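# About us

We're Skeltport, and we write the software that sits between a robot's camera and its fingers.

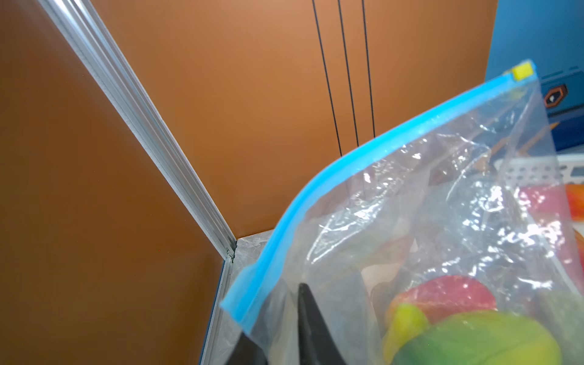 *By the perception and planning team, Skeltport. Updated June 2026.*

I got handed the job of rewriting this page because I complained loudest about the old one, which used the word "solutions" 4 times and never said what we make. So, what we make is code. We don't build arms, we don't sell grippers, and if you ring up asking for a quote on a conveyor we'll be very nice about it and send you elsewhere.

The code comes in two main parts. Nelo is the perception side. It takes what the wrist camera sees and works out which bits of the world are things, where their edges are and how sure it is about each of them (that last part matters more than people expect!). Jotimine is the planner. It takes Nelo's best guess and decides where the fingers should go, how fast, and when to give up and try from another angle.

Most of my own days go on clear plastic. A zip bag with toys in it is a lovely thing for a child and a horrible thing for a depth estimate. You get bright glints off every crease, you get the colours of whatever's inside, and you get the wall behind showing through as if the bag weren't there at all. Early versions of Nelo would look at a bag of toy fruit and cheerfully report the fruit and no bag. Jotimine would then plan a perfectly sensible grasp on a toy it had no way of reaching.

What we do now is look for the parts of a bag that aren't see-through. A light-blue zip strip is a gift, frankly, and a yellow slider is even better, as it gives us one small solid spot to reason from. Nelo follows the strip as a curve, even where it's blurred close to the lens, and Jotimine plans its approach relative to that curve. Bags with a completely clear seal are still hard and I won't pretend otherwise.

We test on recordings first and on hardware second. The replay set for bags stands at 1563 clips, and 1381 of those have been labelled by hand, by us, with a great deal of tea. Every change to Nelo gets run over the labelled ones before anybody is allowed to merge it. It's slow, and I moan about it, and it has saved me from myself more than once. In May I was certain I'd fixed a bug with reflections, and the replay showed I'd just moved it somewhere else.

Our third thing is Petkov, which is a tool and not a product, though people keep asking to buy it. It's a viewer that plays back a run with the camera picture, the planner's choices and the finger commands all lined up on one timeline. We wrote it for ourselves, it has ugly buttons, and if you work with us you'll get a copy along with everything else. The manual is 700 words long and I wrote most of them, sorry.

As for how we work with people: you tell us what you need picked up, opened or put away, you send us some recordings, and we write back with what we think is doable and what isn't. We'd much sooner see a messy clip of the real job than a tidy one. If it goes ahead, the same people who answered your first email will be the ones writing the code, and you can pester us directly when something goes funny.

We're nearly always glad to hear from students too, especially anyone who likes geometry or has strong feelings about logging. Use the contact form and mention which of the above caught your eye. It comes straight to the team inbox, and I'm usually the one who opens it.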